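Minutes of the Lelau working meeting
November
Minutes taken by Zofia Jasińska

Present: Iona Cowie (chair), Zofia Jasińska. Apologies from the Nowicki side.

1. Minutes of the last meeting were accepted with one correction: the Pisteck baseline used 45 demonstrations, and the number 37 in the old text was wrong.

2. Holding of long thin objects. Iona presented the comparison between training with the wrist view alone and training with the wrist view plus the fixed view. On 72 test trials the two-view policy failed in 20, and the wrist-only policy in 37.

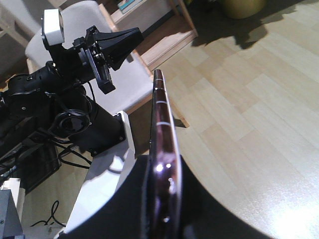

The failures of the wrist-only policy are mostly errors of tilt. Iona believes the model follows bright spots in place of the real outline of the object. The maroon piece is glossy and has white highlights near its lower part, so it is a hard case, but its three white bands could serve as marks for measuring the angle by hand. Zofia asked that we label the angle in the same way for all objects – agreed.

3. Fixed view and masking. We discussed whether the background should be masked before training.

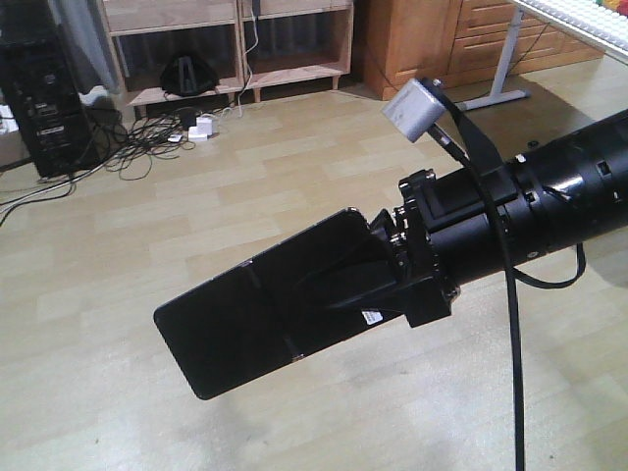

Masking was tried by Zofia on a small part of the data and gave no clear gain. She reminded that the mask must keep the whole arm, also the cables. One hangs down beside the gripper mount and another makes a loop under the arm, and the present mask removes thin parts like these. The Grarel script will be corrected first, then the test is repeated.

4. Actions. Iona: angle labels. Zofia: new masks, and a short note to Nowicki about the results.

The meeting closed at 15:20.

Last updated: November, after remarks from I. Cowie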